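Grandura High-Back Office Chair, plus the bits that go with it
Last updated: 28/07/2021
Filed under: Seating > Office & Workshop > Ex-floor favourites

Hi, Geetha Sundaram here, I run the furniture side of Horadano. I write these pages myself, so if you want the short version with the spec table you'll have to ring me and I'll read it out to you. If you've got a cuppa and a few minutes, keep going!

The Grandura is the black high-back chair we get asked about more than anything else in the catalogue. It's a swivel chair on castors with a gas lift, a proper tall back, and a recline that goes a lot further than you'd expect from something that looks so plain. It costs $400, delivered flat in the one carton, and you put it together yourself with the key that comes in the bag. I did mine on the lounge room floor with the telly on. The fiddly part is getting the back bracket lined up before you do up the bolts, so leave them all a bit loose until the last one's in, then go round and nip them up.

I first ordered a batch for a big open workshop, the kind with a green floor and windows down one side, where people are on their feet for a good part of the day and then want to sit down properly when they sit down. I had my doubts. Workshop people will usually tell you they want a stool. They'll perch on a stool for a week, and then you'll find them in the good chair from the front office.
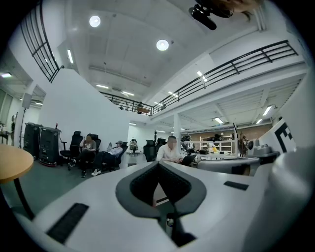

Grandura and mesh chairs by the white partition, one of them tipped well back

I've always thought the best test of a chair is what people do in it when they aren't thinking about it. In the showroom everyone sits up like they're at the dentist, hands on knees, says "yes, very nice" and gets up again. Out on a real floor they lean back, stick their legs out and cross their feet, and that's the position I want to hear about. The Grandura copes with it well. The tilt tension knob is under the front of the seat and it's stiff when new (very stiff, I use a tea towel for grip), but once you've got it set for your weight you can go back a long way without that lurch in the stomach.

A few things people email me about:

The seat. It's foam with a woven cover, firm for the first month or so. If you like a soft seat you'll grumble at first. I'm a grumbler and I came round.

The back. High enough to lean your head on if you're my height. Teodor Wallin, who looks after our deliveries and is a good deal taller than me, says it catches him at the neck and he'd like a bit more. We don't stock a headrest for it. I keep asking the maker and they keep saying January.

The castors. You get hard ones as standard, which suit carpet. On a painted or sealed floor ask for the soft tread set when you order and we'll swap them in the carton for nothing. Please do ask before it leaves us though! Posting castors backwards and forwards costs more than the castors.

The colour. Black. There was a grey for a while and it showed every pen mark.

Warranty is 5 years on the frame and the gas lift. The cover and foam are not included in that, so if the dog gets at it you're on your own, sorry.

If you want something airier

We also do a black mesh chair, lower in price at $83 in the ex-floor section when we have any left, and it's a handy thing to have dotted around for visitors. The mesh is cooler in summer, no question, and in a tin-roofed shed in the hot months I'd pick it over the Grandura every time. What you give up is the long recline. You can rock in it, you can't really lie back in it. Plenty of our customers buy a mix, the mesh ones for wherever people stop for a quick chat and the high-backs for the spots where they'll settle.

Round table, light wood veneer

I'm putting this one on the same page as it gets bought with the chairs so often. It's a round top in a light wood veneer on black metal legs that splay out at an angle. Ours is 800 mm across, which seats a couple of people with laptops, or more if they like each other. The angled legs look lovely and they are very steady, but do check where your knees end up if you plan on pulling a high-back chair right in underneath. I've barked my shin on mine more than once. Wipe it with a damp cloth, dry it off, and use a coaster. Veneer doesn't forgive a wet mug left overnight.

No arms on the chair makes the tucking-in easier, by the way. The arms on the Grandura are separate bolts, so you can just leave them in the box.

Sakari wheeled cabinets

Tall, black, on wheels. If you've got an open floor and you want to be able to change your mind about where things live, these are the go. I like them pushed up near a wall with the chairs out in front, and then when there's an event on or you need the floor for something bigger you can roll them out of the road. Load the heavy gear at the bottom. I know everyone says they will and then the toner boxes go on the top shelf.

The Sakari comes with doors and a lock, and two keys. Put one key somewhere sensible on day one. I can order replacements but they take their time getting here.

Coppens clamp arm for a screen

Now for the thing I get most excited about, and I realise it's a strange thing to be excited about. The Coppens is a black metal arm with a clamp, and it holds a screen out in the open where people can see it without giving up any bench. If you've got one long counter with the appliances and everybody's bits and pieces along it, you'll know how quickly the surface disappears. A display on a stand takes up the very spot you wanted for the chopping board or the parts tray. Get it up on an arm and angle it out towards the room, and you get your bench back.

Setting it up is easier with a second pair of hands. One person holds the panel and the other does the screws, and whoever's holding will complain. Run your cables along the arm before you tighten the joints, leave a decent loop at each elbow, and swing it through its whole range once to see nothing pulls. The joints loosen a touch in the first few weeks, so keep the hex key handy and give them a quarter turn when the screen starts to nod.

It looks right at home under a high ceiling too. In a space with an upper level and black railings, the black arm sort of joins in with the rest of the metalwork. 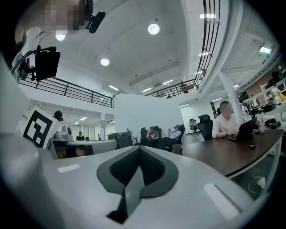 What to measure before you order

For the chairs, measure the clearance behind the desk with someone leaning all the way back, and get your tallest person to do it. People forget this constantly. They measure the desk, they measure the rug, they don't measure the recline, and then there's a scuff on the wall at head height.

For the arm, measure the thickness of the edge you're clamping to and have a feel underneath for any lip or rail. A long counter often has a support strip running along below it, and the clamp needs a flat bit to bite on. Send me a photo if you're not sure, I'm happy to have a look.

For the cabinets, it's the doorways. The doorways and the lift. We did a delivery where the cabinet fitted every door in the building except the last one, and Teodor had to bring it all the way back down to the van.

Delivery and bits of small print

Metro delivery is included on the Grandura. The table and cabinets go on the truck, and I'll quote you for those when I know your postcode. Orders over $800 get the assembly done for free if you're within our van run, so if you're buying two chairs and a table it's worth asking. We take the cartons away as well, if you'd like them gone.

Returns are fine within the usual period as long as the chair's been sat in and not lived in. I'm pretty relaxed about it. Keep the carton for a week or two in case.

Some of the mesh chairs have been on a floor before they come to us and may have a mark or two on the base. I go over every one and I'll tell you what I've found before you pay. If you need a matching set, say so in the order notes and I'll sort through them for you.

Questions go to me, Geetha, through the contact form or by phone in the mornings. Afternoons I'm usually out the back with the cartons and I won't hear it ring.

83 shares · 5 comments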